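**Neltport Prepares for the Return of the Mushi**

NELTPORT — The Town Office of Neltport has confirmed that the Mushi will come down from the Cison hills in September, as they have every year since the town was founded. Residents of all ages are asked to have their porches swept and their lanterns hung before the first evening bell.

The Mushi, who stand no taller than a milk can and are known for their soft gray ears, spend the summer asleep under the ferns on the upper slopes. They wake when the nights turn cool and walk to town in a single line, oldest first. The walk takes three days. According to the Town Record, 300 Mushi made the trip last year, and all of them were given a bed.

This year the Office expects 403. The increase follows a mild spring and a long berry season, both of which are known to bring out young Mushi who would otherwise sleep through until the following fall. Households on Lower Bell Street have already offered extra room. The Office is still seeking places for 20 of the smallest, who do best in a warm kitchen and should not be housed near a clock that chimes.
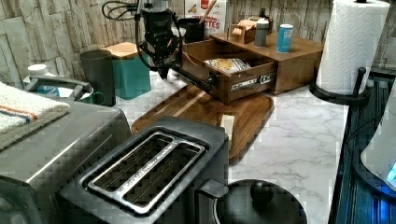
*A kitchen countertop with a two-slot toaster.*

Families taking in a Mushi for the first time are reminded of the house rules, which have not changed. A Mushi must be greeted by name at the door. It should be offered toast before anything else, with the crust left on. It must never be asked how old it is. A guest who begins to hum at the table is content and may be left to finish.

The Office also wishes to address the matter of the Woltetti. Last winter this long-necked creature, which lives in the old mill pond and is fond of brass, took the handles from several doors on the east side of town. The Mushi are nervous of the Woltetti, and two of them refused to cross the mill bridge for most of a week. An agreement has since been reached. The Woltetti will stay in the pond from dusk until the morning bell, and the town will leave one polished spoon on the bridge rail each night. Residents are asked not to leave more than one. Extra spoons were left during the trial period, and the Woltetti came as far as the bakery looking for the rest.

The welcome supper will be held in the Long Barn at 6 p.m. on the evening the line reaches the town gate. Soup, bread and pear cake will be served. Guests should bring their own bowls and a second, smaller bowl for a Mushi. The Bell Song will be sung after the meal, including the fourth verse, which was left out last year by mistake and led to a number of complaints from the older Mushi.

The upper road will be closed to carts while the line is passing. Dogs may watch from behind a fence. Children who wish to carry a lantern along the final stretch should put their names in the box outside the Town Office before noon on the day of the supper — names pushed under the door cannot be counted, as the mice take them.

Any resident who finds a Mushi walking alone should not pick it up. It should be turned gently toward the sound of the bell and followed at a polite distance until it joins the others. Lost mittens, which the Mushi tend to collect along the way, may be claimed at the Office once the line has settled in for the winter.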